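The Well at Pustov

My aunt left me a dowsing rod and a house with no water, in that order. The rod was listed first in the will. The house came four lines down, under the good saucepans.

I don't believe in dowsing. I should say that at the start, because people who tell this kind of story usually wait until the end to let you know where they stand, and by then they've had you on a string for an hour. I read gas meters for eleven years and then I trained the people who read gas meters. If you tell me a thing is so, I want to see the dial.

The house sits above Pustov, where the road gives up and turns into a farm track. The old well had gone dry in the spring, and the drilling company, Rorkex, wanted more money than the roof was worth just to bring the truck up the hill. They also wouldn't promise anything. The woman on the phone told me they drilled where the customer pointed.

"So how do I know where to point?" I said.

"Most people up there ask Agathe Hamel," she said.

I told her I would think about it. What I thought was that Agathe Hamel and Rorkex had some sort of arrangement.

She came on the 9th July, in a small green car with a dent in the door, wearing a raincoat though there hadn't been rain in weeks. I had expected shawls. She looked like somebody who had come to value the furniture. She asked for a cup of tea, drank half of it, and asked to see the rod.

I brought it out. It was a forked stick, dark from hands, with a date cut into the handle: 1628.

"That's nonsense," she said.

I liked her a little more after that.

"Your aunt bought it at a fair. I was with her. The man had a whole basket of them, and every one was older than the last." She set it on the step. "She couldn't find water in a bathtub, your aunt. Lovely woman."

Then she walked off across the field without any stick at all.

I followed her. I had made up my mind to watch her feet, her hands and her eyes, because that is where it's done if it's done at all. A person who has lived in a place for seventy years knows where the rushes grow and where the cows lie down in August. She doesn't have to know that she knows it. I explained this to her while we walked, and I thought I put it pretty well.

"You talk a lot for a man who wants a drink," she said.

She stopped by the wall, walked on, came back and stopped again. Nothing twitched. Nobody moaned. She poked the ground with the toe of her shoe.

"Here. Ninety-three feet."

"Not ninety-two?"

"You can stop at ninety-two if you want."

I asked what she charged. She said she didn't charge, but people generally gave her something when the water came, and I could see how that worked. If it came she was paid, and if it didn't she'd lost an afternoon and half a cup of tea. Nobody keeps a list of the dry holes.

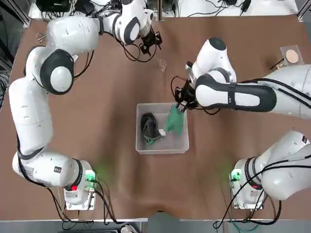
I went down to the village that night to find out about the dry holes. There is one bar, called the Minja, and at that hour it had three customers, all of whom already knew what I'd come for.

Zawadi Ondieki had the farm below mine. She said Agathe had found her well when she was a girl and that it had never failed. I asked how deep it was. She said she didn't know, she'd never been down it.

"But did she tell your father how deep?"

"She must have."

"Did you hear her?"

"I was six," said Zawadi. "I was probably eating dirt."

Muthoni Nyaga, behind the bar, said there had been one miss, over at the Skiva place. Agathe had told them there was water under the orchard and they drilled and got dust. I wrote this down on the back of my hand, having no paper.

"They drilled in the wrong spot," Zawadi said.

"They drilled in the spot she showed them."

"They drilled next to it. There was a tree in the way and he was too fond of the tree."

"You see?" I said. "That's how it's kept alive. When she's right, she's right, and when she's wrong there's a tree."

Muthoni wiped the counter and looked at me for a while. She asked me where I'd been planning to drill before all this, and I said I hadn't been planning anything. She said in that case it seemed to her I was a man with one idea about where the water was and a great many about where it wasn't.

I paid and walked home. It was a long way uphill, and I was thirsty the whole way.

I want to be fair to myself. I went about it properly. I sent for the county maps and spread them over the kitchen floor. I found the line where the clay stops and the limestone starts, and I worked out from the neighbors' wells how the rock was tilted. I did this over four evenings, with a ruler, washing my face out of a bottle. And at the end of it I had a spot of my own, fifteen paces up the hill from hers. I could give reasons for it. I could have stood up in court with them.

The Rorkex truck arrived on a Saturday with Peninah Athumani driving it. She got down, stretched, and asked me where to point.

I had two stakes in the ground by then, a red one and a plain one. Red was mine.

"Which?" she said.

I'd like to tell you I chose the red. I had every reason to. I stood there with the map rolled up under my arm, and I thought about the money, and I thought about my aunt, who had carried buckets from the spring every dry summer and never once said a hard word about it. I thought about Agathe poking the ground with her shoe.

"What would you do?" I asked.

"I'd have to charge you for standing around," said Peninah.

I pointed at the plain one.

The drill ran all morning. Gray dust came up, then tan dust, then gray again. At fifty feet I'd have taken it back. At seventy I went and sat in the kitchen so I wouldn't have to hear it. Mwanahawa Temba, who ran the other end of the machine and hadn't said a word to me since she arrived, knocked on the open door and told me I should come and see.

The water was brown and there wasn't much of it, and then there was more.

"How deep?" I said.

She looked at the gauge. "Eighty-eight."

I made her say it twice. Then I went over and read the dial for myself.

Agathe came by the next week and I gave her a glass of it. I also gave her an envelope. She drank all the water this time and put the envelope in her raincoat without opening it.

"You were five feet off," I said.

"Was I?"

"You said ninety-three. It was eighty-eight. I saw it."

She thought this over. She asked if the ground was still low there by the wall, the way it used to be, or if my aunt had ever filled it in. I said I had no idea what my aunt had done. She nodded as though that took care of it.

I've still got the other stake in the ground, the red one. I asked Peninah what it would cost to drill there too, only to see, and she gave me a price, and it was ridiculous. All the same, I haven't pulled it up. By my figures there's water under it at seventy feet, better water, and a good deal of it. Zawadi's goats have been eating the paint.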